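Valness serving tray, large, red: long-term review

Reviewed by Lempi Tikkanen. Bought at full price from Nitetti.

Summary: a stiff, easily cleaned plastic tray with a good rim and a textured floor that does most of what the packaging says. Too large for small kitchens. Marks under abrasion.

Background

I have owned the Valness since June. It replaced a smaller Kemppainen tray which had warped along one long side. The listing gave the weight as 1447 g, and my kitchen scale agreed to within a few grams. My use is ordinary: carrying crockery, holding wet things beside the sink, and sorting whatever has collected on the worktop by evening. The last of these now accounts for most of the hours it spends out of the cupboard.

Footprint and stability

The tray is too long to sit square on my counter beside the sink, so it goes down diagonally with part of it over the steel basin. Many owners will end up with the same arrangement. With the load kept towards the counter side it stays put. With a full teapot on the sink side it does not, and I would not recommend trying it. The underside is plain plastic with no feet. On a wet steel surface it slides; a folded cloth underneath cures this.

Light items can go anywhere. A sponge, a yellow terry towel, a small stone and a toy carrot make no measurable difference to the balance, even when spread towards one end.

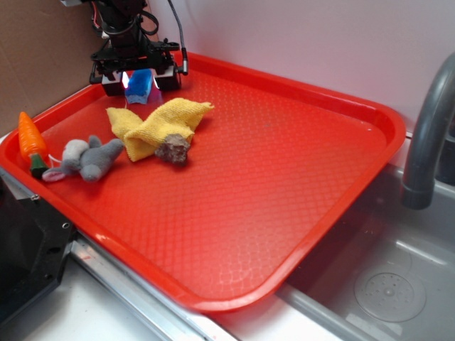 Floor texture

The floor carries a fine raised pattern, something between diamonds and scales. Its purpose is grip. I tested this by loading the tray, lifting one short side and noting the angle at which each item began to move. A dry glass tumbler held to 14 degrees. The same tumbler with a wet base went at 7. The smooth Kemppainen let go of both almost at once, so the pattern is worth having, though the wet figure is lower than I had hoped.

Soft items behave better. Terry cloth hardly shifts at any angle I would reach in normal carrying. Light plastic slides first, and anything round rolls as it would on any other tray.

The pattern has one drawback. Under the kitchen light it throws pale highlights, and small specks are harder to find than on a plain floor. Crumbs need a brush. Wiping alone moves them along the grooves.

Capacity

Bunched up at one end, the evening's small items (towel, sponge, stone, carrot, a grey plush mouse with its string) leave the middle and the other side of the tray free. That is enough room for the supper plates to go on as well. Lauri Räsänen, who has the same model, fits 2 rows of mugs on his with the handles turned inwards.

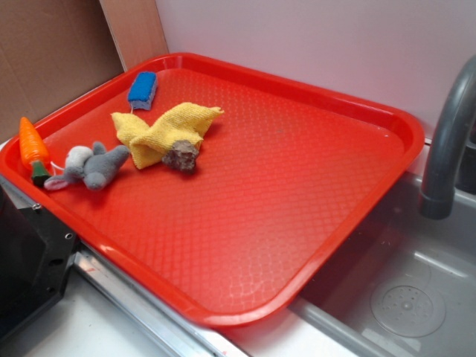 Rim and corners

The rim is raised, thick and rounded, and comfortable to hold with wet hands. There are no cut-out handles. I prefer this, as cut-outs are where the Kemppainen first split. The corners are curved widely enough for a cloth to follow them without leaving a line of dirt.

The gloss on the rim shows fingerprints and water spots more than the floor does. A dry cloth removes them. Colour is consistent to the eye, although the floor can look paler than the rim depending on the light.

Cleaning

Warm water and washing-up liquid are sufficient. I use the soft side of the sponge only. The scouring side left fine scratches on the rim in the first week, and they have not polished out. Fabric with a raised or fuzzy surface may shed on the pattern, so shake it out before setting it down, and trim loose threads if they bother you. 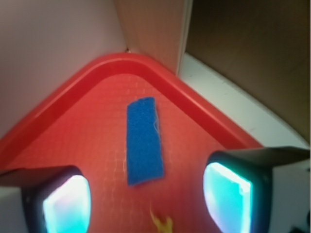 Tea left overnight came off without a stain. Beetroot needed a second wash. Turmeric I have not tried. The tray will not fit flat in my dishwasher, and standing it on edge blocks the spray arm, so I can give no results for machine washing.

Compared with the Urkside

Eetu Rautiainen lent me his Urkside for a fortnight. It is lighter and has proper handles, but it flexes in the middle when loaded and its rim is too low to stop a rolling egg. For carrying upstairs I would take the Urkside. For use at the sink the Valness is the better tray.

Would buy again in the next size down, if Nitetti restocks it.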